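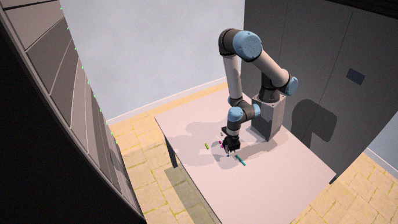 Pick planning in the Plilen cell model: six-axis arm, pedestal mount, small parts on the table.

Plilen Motion 20
Planning and simulation software for table-top picking
Made by Sturus. Page last revised 2020-07-23.

Overview

Plilen Motion is a motion planner for six-axis arms fitted with a two-finger gripper. It takes a model of the cell and a list of object poses, and returns a timed joint path for each pick. The same planner runs in simulation and on the live controller, so a task worked out on a desktop can be moved to the cell without being rewritten.

It is meant for small parts on a flat surface: pins, short rods, clips, offcuts and similar. Parts of this size leave little room between the fingertips and the table, and most of the settings in version 20 deal with the last part of the approach.

The cell model

Each licence comes with the Candwood room, a ready-built model with a table, an arm on a pedestal, a rack cabinet on one side and a large grey cabinet on the other. Walls, floor and ceiling lights are included. All furniture is treated as an obstacle unless you mark it otherwise, and the table top has its own clearance value, separate from the rest.

You can replace any item with your own mesh. Meshes over 3000 faces are simplified on import for collision checking, and the full mesh is kept for display.

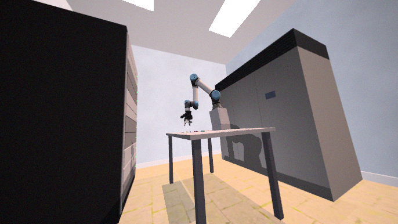
The Candwood room from a low viewpoint, gripper above the table top.

Approach and grasp

The approach is planned in two stages. The first brings the wrist to a hover point over the part, using joint space and the full obstacle set. The second is a straight line down to the grasp pose at reduced speed. Hover height, descent speed and finger opening can be set per part type or left at the cell default.

Long thin parts are gripped across the short axis. If a neighbouring part is inside the finger envelope, the planner tries the other wrist rotation, then moves on to the next part in the list and comes back later. The order can be fixed by hand if your process needs it.

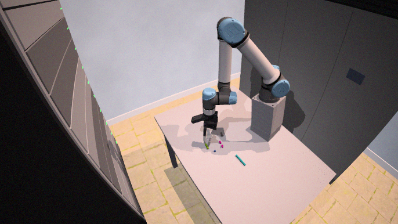
Grasp checks in simulation use the finger pad geometry, so pads that have been trimmed or replaced should be measured and entered again. The file is called pads.cfg and sits in the cell folder. A change to it clears any stored paths for that gripper.

Perception input

Plilen Motion does not include a camera driver. Object poses come in over the network from Kahraman, our pose estimation package, or from any program that can write the same message format. In simulation the poses are read directly from the scene, with an optional noise setting for position and angle. We suggest leaving noise on when testing small parts. Paths that look fine with exact poses can fail once the part is slightly turned.

Viewpoints

Any number of virtual viewpoints can be saved with a cell. A low one is useful for checking the gap between fingertips and table. Renders can be exported as stills or as a numbered sequence, with shadows on or off.

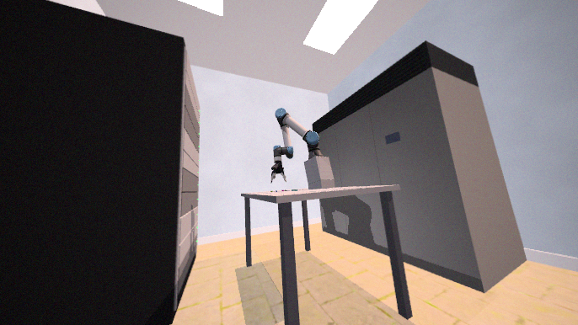 Low viewpoint with shadows on, showing finger clearance over the table.

Specification

Arm: six axes, single arm per cell
Gripper: parallel, two fingers
Stored viewpoints: no fixed limit
Part types per cell: up to 759
Mesh limit for collision checking: 3000 faces
Scene input: own format or common mesh files
Licence: per seat, with live controller use charged separately

Changes since the April release

Straight-line descent now stops at the table clearance value instead of reporting an error.
Wrist rotation limits can be set per part type.
Fixed a fault where the pedestal was left out of the obstacle set after a cell was renamed.
Noise settings are saved with the cell.

Version 21 is in testing with existing customers. It will read version 20 cells, but cells saved in 21 cannot be opened in 20.

Ordering and support

A trial seat includes the Candwood room and the full simulator, without the live controller link. For trial seats, prices and questions about mesh import, contact Aslı Demirtaş at Sturus. Please give your arm model and controller version when you write.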